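The broom that wouldn't let go

Posted Saturday, April 7, 2018

I promised an update on the sweeping task, and wow, do I have one. Our arm (we call it Pera) learned to sweep a tabletop last month, and on Thursday it forgot how to let go of things!

The job is simple to say out loud. Take the hand broom from the basket, sweep the paper balls into the dustpan, tip the pan into the bin, put the broom back. We had 200 clean runs behind us and I was already drafting a very smug post. Then Kagiso started a new batch and on the second run the fingers stayed clamped on the handle after the "release" command. The arm believed it was free and tried to go home, basket and all. Shahnaz hit the stop before anything reached the floor. Great reflexes!

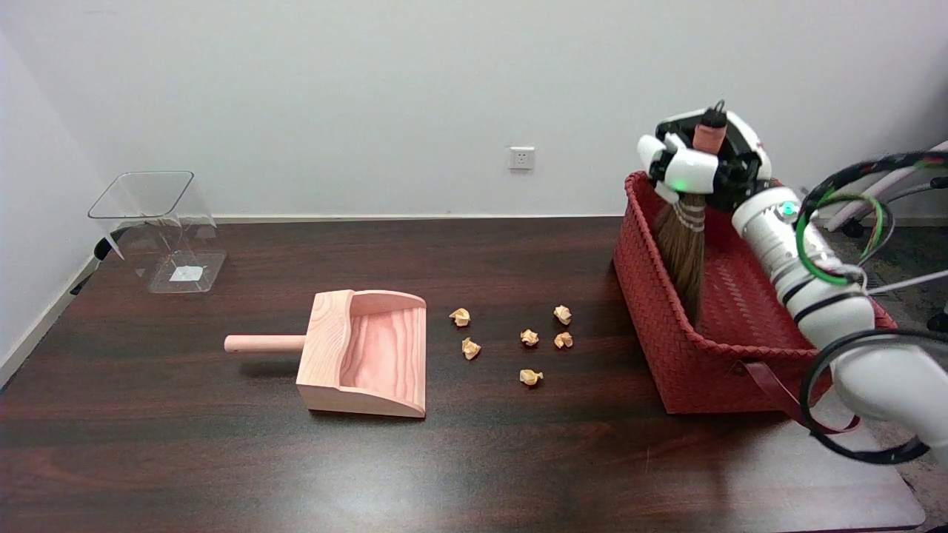 Fingers on the broom, paper balls still waiting for their turn.

So we spent two very happy hours hunting. I was sure it was a cable, because I always think it's a cable. Jussara pulled the logs and found it: the software sent "open," got an acknowledgment, and moved on without ever reading the finger positions. The acknowledgment only means the message arrived. The gripper had faulted from squeezing too hard for too long and was ignoring everything we told it.

The fix is 2 small changes. We lowered the grip force, and the arm now has to see the fingers open before it lifts. If it doesn't, it holds still and beeps at us (a horrible beep, Petronella picked it).

I love a bug like this one, I really do. We're going for another 200 runs on Monday with a hand near the stop button, and I'll post the fault log for anyone who wants to dig through it.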